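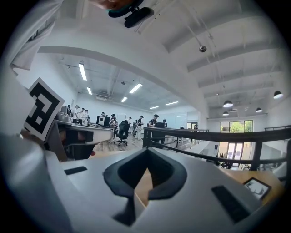

Jornstead Tenants' Office

Part-time laundry and linen attendant, Clurnow House

We are looking for one person to run the shared laundry and linen room at Clurnow House, a building of furnished short-stay apartments on the north side of town. The job is 30 hours a week over five days, with a paid half-hour break. The person who held it before is moving to our Todov Street building in March and will be on site for the first two weeks to hand over.

Most of the day is sheets and towels. Soiled linen comes down the chute from all 6 floors between 9 and 11 a.m. and has to be sorted, washed, dried, folded and back on the floor carts by 4 p.m. Whites go first. Kitchen cloths are washed by themselves and never with towels. Anything torn or stained past saving goes in the gray bin and gets written in the book.

You will also:

keep the tenants' machines on the lower level clean and empty the lint traps twice a day
put up an out of order sign and phone maintenance when a machine stops
order detergent and softener from Qureshi Supply before the shelf gets down to the last two cases
hand out spare blankets and pillows at the counter and have people sign for them
count the linen at the end of each month - the last full count was 2,336 pieces, and we would like the next one to come out close to that

What we need from you

You should be able to stand for most of a shift and push a loaded cart up a short ramp. You need to read care labels and write a clear note for the evening desk. Laundry, hotel or hospital work is a plus but we will train someone who has done none of it. You do not need a driver's license. We do ask that you have no problem with strong soap smells or with a warm room in summer, as the dryers put out a lot of heat and the one window only opens partway.

Pay and hours

Pay is $390 a week before taxes, paid every second week by direct deposit. Shifts start at 8:30 a.m. There is no evening work. You will work one weekend day most weeks, and the schedule is posted two weeks ahead. Paid vacation begins after six months. We supply aprons and gloves. You supply closed shoes with a decent sole - the floor by the washers gets slick.

There is a staff kitchen on the second floor with a microwave and a refrigerator. Street parking is hard to find before 9, but the bus stops at the corner.

How to apply

Bring or mail a short letter and the names of two people we can call to the Jornstead office on the ground floor of Clurnow House. A resume is fine but not required. Tell us which days you cannot work and when you could start. The office is open from 8 a.m. to 3 p.m. and applications left in the door slot after that are picked up the next morning.

We will call everyone we want to meet. Interviews take 20 minutes and include a look at the laundry room. Current tenants may apply.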